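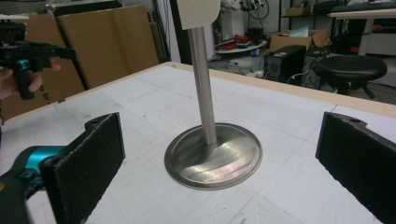 November, 21:40 Uhr. Den Edelstahlständer auf den weißen Tisch gestellt und den Stand geprüft. Der Fuß ist rund, flach, mit hochgezogenem Rand; der Übergang zum Rohr ist ausgerundet, dort bleibt beim Wischen kein Staub hängen. Gewicht laut Küchenwaage 466 g, laut Lieferschein von Onuoha 443 g. Differenz ungeklärt — morgen Halima Effiong fragen, ob das Schild mitgerechnet wurde.

Die Tischplatte hat graue Schlieren und feine Striche wie von Bleistift. Mit Radiergummi an einer Ecke versucht, Ergebnis mäßig.

Die Kartons lehnen weiterhin flach an der Wand. Obinna Obi wollte zwei davon für den Umzug nach Histhorpe haben. Rest zum Altpapier.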